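Relatório de projeto: um robô de dois braços para a bancada da oficina
Grupo: Rekha Bhatia, Pentti Heinonen e eu, Humaira Ghauri
Domingo, 3 de abril

Quando escolhemos o tema, a ideia era montar um robô inteiro na oficina partilhada da Tapia e pô-lo a arrumar coisas numa bancada. Só que o orçamento era de 361 euros (sim, para tudo!) e os motores que queríamos levavam isso e mais. Então o plano mudou: o Pentti ficou com a construção de uma garra a sério, em pequeno, e a Rekha e eu fomos para o simulador treinar o controlo dos dois braços numa cozinha virtual, para depois passar o código para a garra verdadeira.

O simulador chama-se Lidard e tem lá o seu feitio. Passei quase todo o mês de março a perceber como ele trata os contactos, e as coisas finas foram as que me deram mais dores de cabeça. Uma maçã é redonda, tem altura, os dedos encontram-na. Um cartão deitado numa superfície quase não tem onde se agarrar.
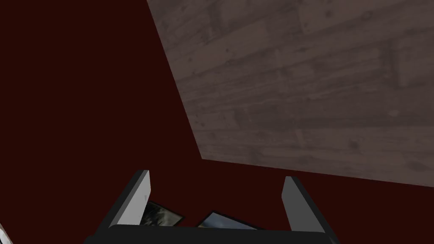 O que fizemos foi baixar a velocidade nos últimos centímetros e fechar os dedos devagarinho, com uma paragem logo que a força passa o limite. A Rekha queria um limite fixo, eu queria um por objeto, e ficou um por objeto (desculpa, Rekha). Guardámos tudo numa tabela que o programa lê ao arrancar, e ao todo já temos 2471 tentativas registadas, com força, posição do pulso e abertura da garra.

Com peças compridas o problema é outro. Se a pega fica numa ponta, o peso do resto puxa e a peça quer rodar entre os dedos, por isso a orientação do pulso conta imenso.

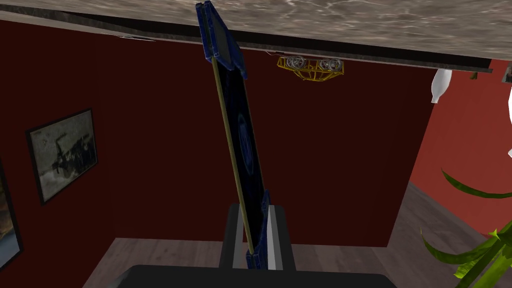 Também mexemos no atrito dos dedos, primeiro no modelo e depois na garra do Pentti, que colou umas tiras de borracha e jurou que era provisório. Continuam lá! A placa de controlo é uma Wokel em segunda mão e aguenta bem quatro servos, embora aqueça e nos obrigue a ter a ventoinha sempre ligada.

A parte de que gosto mais é a coordenação dos braços. Cada um tem o seu planeador, e um módulo pequenino por cima decide quem avança e quem espera, para não chocarem um com o outro.

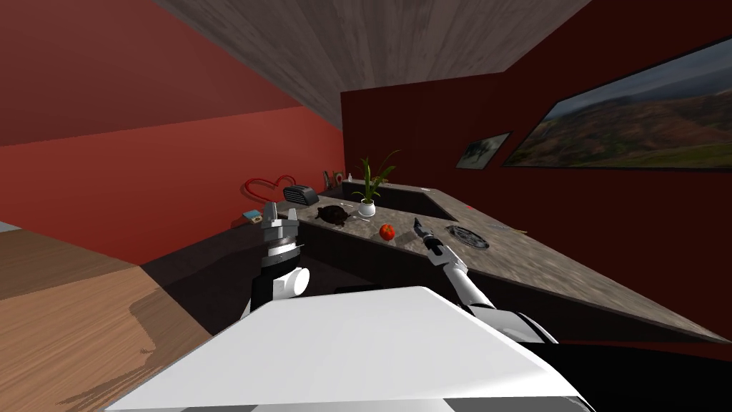 Esse módulo foi reescrito 11 vezes e ainda tem um erro que não apanhei: de vez em quando os dois braços ficam à espera um do outro, muito educados, e não acontece nada. Por agora há um temporizador de 4 segundos que dá prioridade ao direito. Falta ligar a garra real ao mesmo programa e repetir os testes com ela presa à mesa da oficina. O Pentti já cortou o suporte, eu ainda estou a acabar os cabos.

Oficina Tapia · Contacto: Annapurna Naidu, receção · Todos os direitos reservados · Voltar ao topo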